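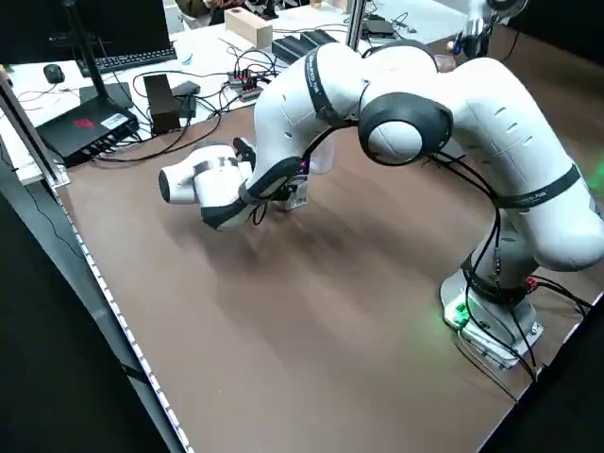
The Brown Table

3 min read

My aunt left me the flat in Gratville and a letter of 14 lines. Most of the letter was about breakfast. "Eat at the table," she wrote, "and put out more than you need."

I came in April with one suitcase. In the first week I ate standing by the window, from a paper bag. The bakery at Inport sold me the same roll each morning, and I did not learn the word for any other.

Then one evening the neighbour from below knocked. She was past 60 and carried a bag against her coat. She had eaten with my aunt for many years, she said, and she wished to know if the custom was finished. I did not know what to answer - so I said it was not.

I slept badly and got up early to lay the food.

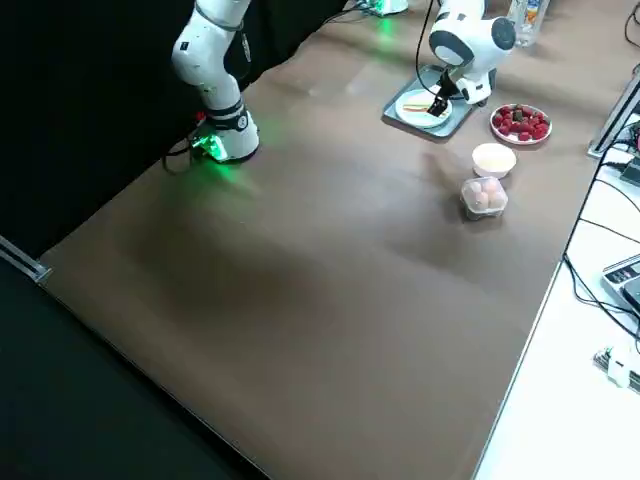
I put the strawberries on the round plate, because my aunt had always done so, and I left the eggs in their carton, because I was afraid to cook them wrongly. The small white bowl I moved two times and then moved back.

The neighbour came at eight. She looked at everything for a long moment and took one strawberry.

"She never cooked the eggs either," she said.

Then she sat down in what I think was her old place, and asked me to pass the bowl.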